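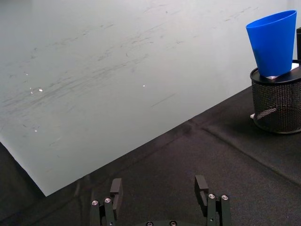

2024-11-15

Wrist camera only today. Pirmin took the overhead one off the rig last night so we could find out how much the policy had been leaning on it, and I suspect the answer is quite a lot.

Layout: black cloth, the scuffed grey-white sheet laid over it on the diagonal, blue cup up on the black mesh container. Start pose has the fingers wide open and the cup at the upper right of the wrist view. I kept the cup up there on purpose because the old demos nearly all had it dead centre, and Annelies reckons the model just learned "go forward and close". She may well be right!

Training set is 400 demos, all wrist view, same ones we used for the Ketmont run. Checkpoint is Mondmont at 55 epochs. I had a later one too but its validation loss had started creeping up so I left it alone.

First go: 6 grasps out of the first batch before it got silly. The failures were nearly all the same thing – gripper drifts left over the sheet, slows right down, and hovers there as if it's found something. My guess is the bright spots. The sheet has a bit of gloss to it and the lights throw little white specks on it, and the biggest one is way off to the left, the opposite side from the cup. Could also be the scuffs, there's a big dark smeary band on that side too. I can't split those two apart from today's runs, which is annoying.

Tried turning down the bench light partway through. Drift got smaller, but the approach got jerky as well, so I'm not claiming anything from that. (Also forgot to lock exposure for the first few. Those are tagged in the log, please don't average them in.)

Albertina wants saliency maps before we go changing the data. Fair enough. I've dumped the wrist frames from episode 476, the worst hover of the lot, into the Marken folder for her. Look at the bit just after the arm starts moving, that's where it makes up its mind.

To do:
– same cup position, sheet taken off, cloth only
– sheet back on, matte spray, nothing else touched
– ask Elfriede if the Ruddock augmentations ever included specular blobs, I thought they did but can't find them in the config
– random crops during training, Consuelo's idea, she has a branch
– creases in the cloth: smooth them out or leave them? Pick one and write it down this time

Overhead camera stays off till January unless someone yells.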